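About Us

Hello, and thanks for dropping by! We're Zamfir Players, a small theatre company in Lumitz, and we put on musicals — old ones, odd ones, and now and then one we've written ourselves.

I started the company after one too many evenings spent grumbling on the tram home about how every show in town was the same four shows. A friend told me to put up or shut up, so I hired the upstairs hall on Zoldale Street and we did a two-act chamber musical with a piano, a cello and seven singers. We lost money on it. We also had people coming back for a second night and bringing their mums, so we carried on.

These days we do two productions a year, one in spring and one in October, at the Ganico, which seats 200 and has a lovely warm sound as long as you keep off the left side of the balcony (the pipes knock). Our band is always live. I won't budge on that, even when the budget begs me to!
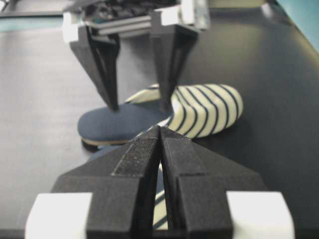
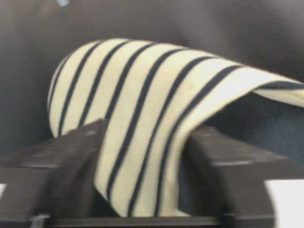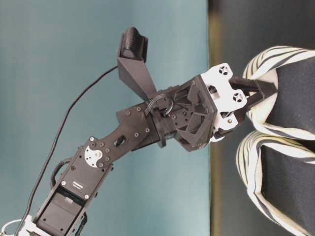
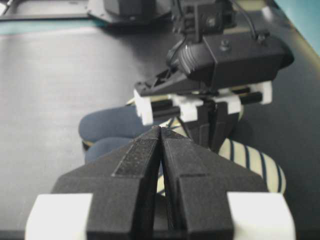
Striped fabric in the second and third pictures.

We don't have a fixed cast. Anyone over 16 can audition, and you sing one song of your choice and one of ours, which we send you the week before. Please don't learn a dance routine for it. Rehearsals are two evenings a week, then every evening in the last fortnight, when we all get a bit silly and live on crisps.

Tickets are 20 for everything, any seat, with a cheaper night at the start of each run. If you'd like to hear about auditions or booking dates before they go up on the door, join the mailing list — there were 1538 of you on it when I last looked, and I still write every letter myself, typos and all.

Page last updated 21 Jul 2023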